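Nikel Converter - Section 4: Moving your video library to a new computer

Read all of this before you start. Takes a while if the library is big. Version 2 only - if you're still on the old one, update first.

4.1 Before you begin

Close Nikel on both machines. Also close any player that has the library open.

1. On the old computer, go to File > Library > Export List.
2. Tick "Include subtitles" and "Include artwork". Both are off by default.
3. Save the list to an external drive. Not the desktop, it gets missed in the copy.

Note: the list holds file locations and tags only. Your films are not in it. Copy the video folder seperately. 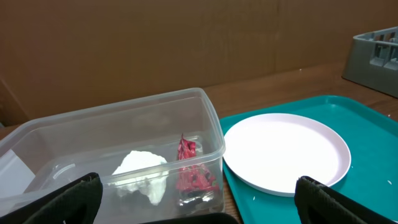

4.2 Importing the list

1. Install Nikel on the new computer and sign in.
2. Plug in the drive. Wait for it to show up.
3. File > Library > Import List, pick the file ending .nklist and click Open.
4. When asked "Where are your videos now?" choose the folder you copied across.
5. Click Match. Leave it alone until the bar reaches the end.

Caution: do not rename anything in the video folder while Match is running. You'll get duplicates and there is no undo.

A test library of 1,174 titles took some 47 minutes over USB. Yours may be quicker.

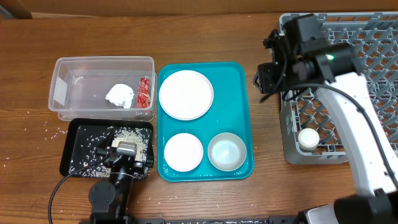

4.3 If titles show up grey

Grey title = Nikel knows the name but can't find the file.

1. Right-click the title, choose Locate.
2. Point it to the file. Tick "Use this folder for others" and the rest normally follow.
3. Still grey? Check the file plays in another player. If it doesnt, copy it again from the old machine.

Subtitles missing but film fine - go to Preferences > Subtitles and press Rescan. Thanks to Kamran Tehrani for spotting that one.

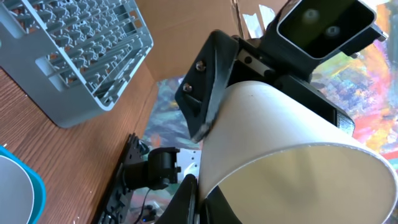 4.4 Signing out the old computer

1. Open Nikel on the old computer.
2. Account > This Computer > Sign Out.
3. Can't get into it any more? Sign it out from your account page instead. Unused computers drop off by themselves after 90 days.

Last updated March 31, 2019 by Sabine Fröhlich. Network drives are covered in Section 5.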